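Working Rules for a Two-Arm Packing Cell
Final report, Automation Practice course
Danjuma Olatunji and Ehsan Jalali
Sillville
Submitted 6/16/20

1. What we set out to do

Our assignment was to write a set of working rules for the two-arm cell in the Sillville lab and then try them out for one term. The cell is used for packing tasks. Before we started in December, the only written guidance was a single page taped inside the cabinet door, and it covered startup and nothing else.

We called the rule set Onyeka. Version 2 is the one described in this report. Version 1 was too long and people skipped most of it.

2. Where the rules came from

We read the course handouts on risk assessment and talked to two groups who share the lab. We also got a copy of the operator sheet used at Skatari, a small packaging firm where Ehsan worked last summer. Their sheet fits on one side of paper, and we copied that idea. Drekcombe, who look after the lab machines, checked our draft and asked for changes to the stop procedure.

3. The rules

There are 6 rules in version 2.

Rule 1. Do a stop test at the start of every session. Press the stop, confirm both arms hold, then reset.
Rule 2. One person is the operator. Only the operator starts motion, and the operator says "moving" out loud first.
Rule 3. Hands stay off the table while either arm is enabled. To move an item, disable both arms.
Rule 4. Check cable slack at both wrists before the first run and after any change to the task.
Rule 5. New programs run at reduced speed until they have finished once without a stop.
Rule 6. Write down every stop in the log, including the ones you caused on purpose.

Rule 3 caused the most argument. Some users wanted to disable only the arm nearest their hand. We kept it at both, as the arms can reach into the same area over the table.

4. Trying the rules out

The main task was bag packing with a paper coffee bag and small snack packets. Each arm had to pick up packets on its own side, and either arm could go to the bag. That shared space is where a rule about who moves first matters most, so we used this task for nearly all our sessions.

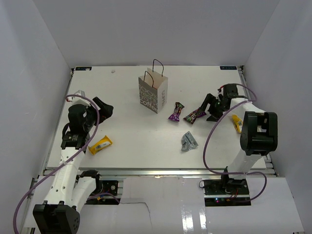 Should the stop test be repeated when a new operator takes over in the middle of a session?
It should, and the new operator is the one who presses the stop. The handover goes in the log with both names.

We planned for 200 logged runs and reached 100. The shortfall came from lab closures and from one week spent rewriting the log form. The first form had too many boxes and people filled it in at the end of the day from memory - we threw those pages out and did not use them.

5. What we would change

Rule 4 needs a clearer limit. "Check slack" meant different things to the two of us, and we would like to add a set arm position for the check. Rule 6 worked better once the log sat next to the stop button.

We did not test the rules with first-time users. Everyone who took part had used the cell before, so the wording may still be unclear to someone new. Drekcombe has asked for a copy of the rules to post in the lab, and Ehsan will update the Rule 4 text before it goes up.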